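Last updated: November

The lane behind Cakmont Street was never meant to have front doors on it. When the subdivision was drawn up, it was a service lane for coal and night carts, wide enough for one vehicle and sloping toward a brick drain that still runs down the middle. The council resurfaced it twice in living memory. For most of that time the only buildings facing it were garages, sheds and the blank rear walls of houses whose owners looked the other way.

There are now 30 dwellings on the lane. They are small, mostly two storeys, and they sit on the back halves of lots that once ran the full depth of the block. The first went up under a pilot bylaw that allowed a secondary house of up to 100 square metres on any lot with lane access. The most recent was finished this spring, and its owners are still waiting on a letterbox.

Rūta Paulauskas designed five of them. She works from a converted garage at the lower end of the lane, where the drain meets the stormwater pit, and she has opinions about the drain.

"Everyone wanted to move it," she says. "It's the lowest line on the whole block. The water goes there whether you draw it on the plan or not."

Her first house on the lane, which the neighbours call the Tanguy house after the family who commissioned it, was built around that fact. The floor is set 600 millimetres above the lane, on a brick plinth, and the front step doubles as a bench. The Tanguys wanted somewhere for an ageing parent to live within sight of their kitchen window. They also wanted to keep the lemon tree. The plan that came out of those two wishes is a narrow L, with the bedroom in the short leg and a courtyard in the crook of it where the tree stands.

The bedroom is on the ground floor. So is the only bathroom. Upstairs is a single room under a skillion roof, used at first as a sewing room and now by a grandson studying for his electrical ticket. Paulauskas drew the stair wide and shallow, 114 centimetres between the walls, so that a rail could be fitted on both sides later. One side has been fitted so far.

The house was not cheap for its size. Small houses rarely are. A kitchen, a bathroom, a hot water service and a switchboard cost much the same whether they serve one bedroom or four, and on a lane the builder pays extra for access. Concrete had to be pumped from the street, over the roof of the main house. The trusses came in on a small truck at six in the morning, before the cars were out, and were passed along by hand for the last stretch.

What the owners saved on was land, and that is the argument for this kind of building. The lot was already serviced. The sewer ran along the lane. No new road was needed, and the garden that was given up was, in most cases, a strip of couch grass and a clothes hoist.

Against that, the lane has got busier. Bins are the main complaint. Each house has three, and there is no nature strip to stand them on, so on collection mornings they line the north side and drivers have to fold their mirrors in. The council's waste contractor runs a smaller truck than it uses elsewhere, and has asked more than once to go back to the standard one. Residents at the top end have offered to wheel their bins out to Cakmont Street. Residents of Cakmont Street are not keen.

Parking comes second. The pilot bylaw did not require a space for the second dwelling, on the grounds that the tram stop is close by. Some households have managed without a car. Others have two, and leave them where they can. 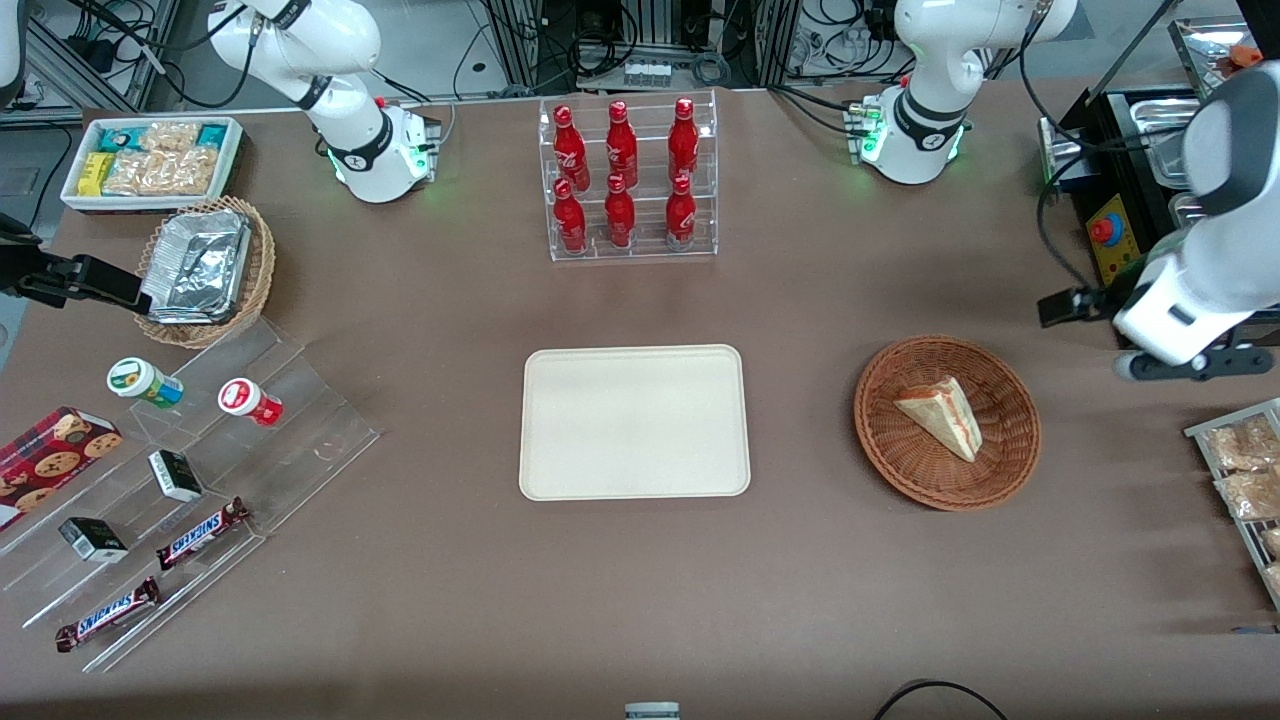

A round wicker basket and a tray of packaged snacks on the big brown table.

The shared building at the bend is a different sort of project. It stands on a double lot that used to belong to a joinery called Randero, and the old workshop has been kept more or less whole: sawtooth roof, steel trusses, a timber floor patched in a dozen places. Four dwellings have been built along its southern wall, each with its own door to the lane. The workshop itself is held in common by the four households, who formed a company, Follix, to buy the site.

Paulauskas was not the first architect on the job. An earlier scheme had cleared the workshop and put seven units in its place. It met the height limit and the setbacks and would have made more money, but the group could not agree on who would get the units facing west, and two of the original households dropped out. The remaining four came to her with a smaller budget and a question about whether the roof could be saved.

It could, with work. The asbestos sheeting had to come off, and the box gutters had rusted through in most bays. The trusses were sound. A structural engineer spent two days up on a scissor lift tapping at the connections and asked for new plates at six of them. Insulation went above the trusses so the steel could stay exposed inside, which lifted the roofline by the depth of a batten and set off another round of paperwork with the planning office.

The four dwellings are plain inside. Each has a galley kitchen, a living room that opens to the lane, and two bedrooms above. Walls are painted plasterboard, floors are hardwood bought second-hand from a demolished school hall. There is no laundry in any of them. That was the first thing the households agreed to share, and the machines are in a tiled room off the workshop with a window onto the drying yard.

The shared laundry has worked better than the shared heating. A single heat pump was meant to serve all four homes, with the bill split by floor area. Within one winter it was plain that one household liked to sleep with the windows open and another kept a newborn at 21 degrees. They now have a meter each. Paulauskas says she would put the meters in from the start next time, and would make the plant room bigger.

Sound was the other surprise. The workshop is a large hard room, and a conversation at one end could be followed quite easily from the stairs at the other. Wool felt panels were hung between the trusses after the first few months - grey ones, because the supplier had a cancelled order. They took the edge off it.

The pilot bylaw has since been made permanent, with changes. The size limit is the same, but a second dwelling must now show how bins will be stored, and lots under a certain width can no longer build to both side boundaries. Three owners on the lane have plans in under the new rules. Two of the plans are by a volume builder with a standard product, a box clad in dark metal that can be put up in eleven weeks.

Paulauskas has looked at the drawings, which are on public display at the council offices. She thinks the layout is reasonable and the stair is too steep. She has also written to the planning office about the floor level, which is shown flush with the lane.

The letter has been acknowledged. In the meantime the drain was cleared last month, for the first time in several years, and the crew took away two ute loads of silt and a bicycle wheel.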